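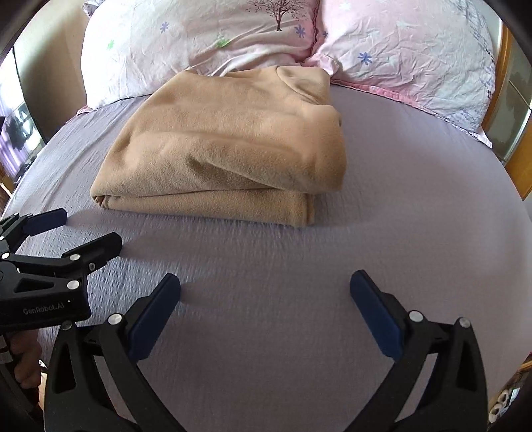
Ch. 11 of the Brundside serial: does the relay timing work?

stusus_reader
Rereading the Brundside books in order and stuck on the wireless chapter in volume 2. The crew of the Dizon is stranded on the sandbar, the boy rigs an aerial from fence wire, and the reply comes back the same night. The text gives the coast station as 63 miles off. With a spark set running on salvaged batteries, is that plausible for the period? I'm asking about the equipment only. I know the plot needs it.

coilwinder
Range is fine. Over salt water at night, a small spark transmitter with a decent ground could cover that distance. The weak part is the power supply. He wires the cells in series, keys for most of a page, and the voltage never sags. Wet cells that had been tipped over in a wreck would have lost electrolyte.

E. Kohlhase
Check which edition you have. In the magazine version he refills the cells from a stoppered jar before he starts keying. The paragraph was dropped from the book, probably to save a page. My copy of the serial has it at the foot of the second column, directly before the gull episode.

coilwinder
That would fix the electrolyte. It doesn't fix the plates.

marginalia33
I disagree with the whole approach. The author wrote these on contract at a fixed length, and the apparatus is described to the extent that a twelve-year-old could picture it. Testing it against a handbook is a category error. The aerial is "as high as a church" in one chapter and tied to a broken oar in the next.

stusus_reader
The oar is a separate aerial. The first one comes down in the storm at the end of chapter nine.

marginalia33
Then he puts up the second without any wire left. He used the last of it on the first. It says so.

E. Kohlhase
He says it was the last of the fence wire. The Dizon still had her stays. 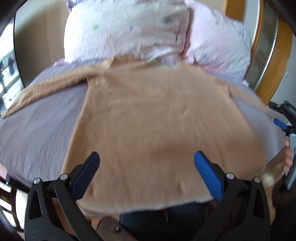

I would also separate two questions here. One is whether the set could reach the station, which coilwinder has answered. The other is whether the operator at Bomatance would be listening at that hour, and the book is vague on it. The earlier chapter has him going home at supper. For the reply to arrive the same night, somebody has to be on the key after dark, and no second operator is mentioned until volume 3.

coilwinder
There's the steamer. It could have relayed.

E. Kohlhase
The steamer is in port until the following morning. See the harbor master's letter.

stusus_reader
Missed the letter completely. My reprint sets it in very small type and I took it for an advertisement.

marginalia33
So the radio works and the staffing doesn't. I still say the author lost track of the operator between installments. The same thing happens to the cook, who is left ashore and then serves coffee.

coilwinder
The cook I'll grant you. On the batteries, I have a coil of similar size and can measure the current draw at a normal keying speed. It won't be before September. If someone can post the wording of the missing paragraph, I'd like to know how big the jar was.

E. Kohlhase
"A quart jar, two-thirds full." It doesn't say of what.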